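Clurkville Tableware Lending Shelf
Progress report to the Bravau Fund, January

Summary

The shelf lends cups, saucers, spoons and trays to households and small groups that need them for a short while. Most requests come from people who have just moved to Clurkville, and the rest from groups putting on a tea or a lunch. Over this period we made 141 loans, almost 30 of them to first-time borrowers in Closton. That is ahead of what we put in the plan. Two items in the plan are behind, and they are covered below.

Stock

The first part of the grant went to plain white cups and saucers. We chose white so that a replacement from any supplier would sit with the rest. The small spoons were bought separately and now go out with the cups instead of being requested on their own form. Borrowers kept forgetting to ask for them.

Trays came from donations and do not match. The beige one with "Rabbit" on it and a line drawing of a bunny is asked for by name, mostly by families. A cup, saucer and spoon set is checked on the table before it goes back in its box — chips on the rim, stains inside the cup, bent handles on the spoons.

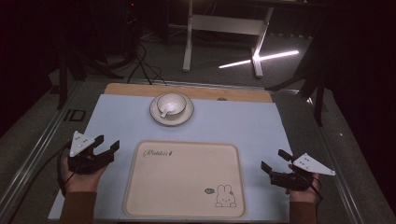 Can borrowers keep a set longer than the standard 2 weeks?

They can ask for one extension of the same length, as long as the set has not been reserved by someone else. After that it has to come back to the shelf before it goes out again.

Losses have been low. Most of the breakage was saucers, and nearly all of it happened on the way home. We now wrap saucers in paper and pack them on edge. Chipped cups are taken out of lending and are not repaired.

Items behind plan

The second storage cabinet has not been delivered. Ó Briain gave us a new date in the spring, and the price has not changed. Until then the spare boxes are stacked under the counter, and that slows down returns.

The printed care sheet is still in draft. It needs a line on dishwashers and one on the trays, which should be wiped by hand and not left to soak.

Next period

We plan to open the shelf one evening a week until 7:30, add larger plates, and finish the care sheet. No change to the budget is requested. The cabinet money is held over and shown on its own line in the attached accounts.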